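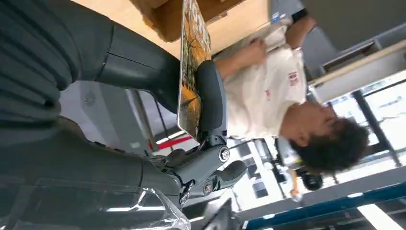
About us

Zileo Sailing is a small charter and sailing holiday company. We run skippered trips in the Caribbean and, in summer, a shorter season along the west coast of Ireland. We have two boats, Godine and Shehu, and a crew of three.

The company was set up by Sinéad Ó Flaithearta, who had worked on other people's boats for years and wanted to run smaller trips at a slower pace. She bought Godine second-hand, refitted her over a winter and took the first paying guests out that July. Shehu came later and is the boat we use for longer passages. Our longest so far was 3,778 nautical miles, with several stops, and some of the guests stayed on for all of it.

How we work

Most of our guests have never sailed before. You can take a watch, learn to steer and help with the sails, or you can sit with a book. We anchor most nights and go ashore when there is something worth going ashore for: a market, a walk, a bus ride across the island. Meals on board are included. Meals ashore are not, and neither are flights or harbour taxes.

We keep routes loose. The weather decides a good deal, and if a bay is crowded we go to the next one. If you have to be in a particular port on a particular date, tell us before you book.
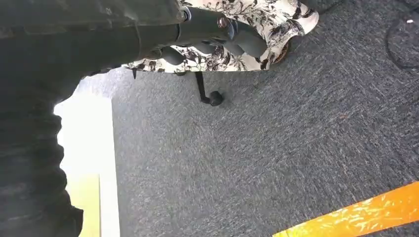 Cabins are simple. Each has a double berth or two singles, a reading light, a fan and a locker for clothes. Bring a soft bag, as there is no room on board for hard suitcases. Towels and bed linen are supplied. For evenings ashore one light thing that packs small is enough, and a pale fabric with a dark leaf and flower print will do for any restaurant we go to. Shoes come off on deck.

The office

Bookings, transfers and the accounts are handled by Nandotik, our sister company, so that is the name you will see on your invoice. A deposit of £498 per person holds your place and the balance is due before you travel. If we cancel a trip, you can have your money back or move to another date.

We do not have a shop or a reception. The quickest way to reach us is the contact form. When the boats are at sea replies can take 2 or 3 days.

Page last updated Apr 28, 2020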